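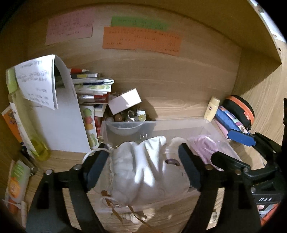
The swap shelves at the Painemal community hall are open again, and if you have been meaning to clear out a cupboard there has never been a better moment to bring your bits and bobs along. Milagros Benítez and Olga Arancibia spent most of February sorting through what had piled up over the winter, and the wooden cubbies have come up a treat. Regulars will be pleased to know that the handwritten notes are still stuck up at the back, pink, green and orange, and that the clear plastic boxes have stayed too, so you can spot a bit of pink knitting without having to tip everything out. Small things are best put in a drawstring bag, like the white cloth one with the tassel on its cord, as they do get lost otherwise!

There are 14 cubbies in all, and each household may use one for up to seven days before the contents go into the general swap. Please write your name on a slip of paper and tuck it in with your things (first names are fine, though we do have two Olgas). Larger items such as chairs and lamps should go to Nicanor Salinas at the side door, who has kindly found room for them under the stairs.

Last season 92 people came along to swap, a lovely turnout for a hall of our size, and Mesfin Yilma tells us that roughly 80 of them went home with something, most often wool, buttons or children's books. Wool is wanted again, in any colour and any quantity, even the odd ends.

The next swap afternoon is on 6/14/19, from two o'clock until the tea runs out. Entry is free, and cakes are welcome.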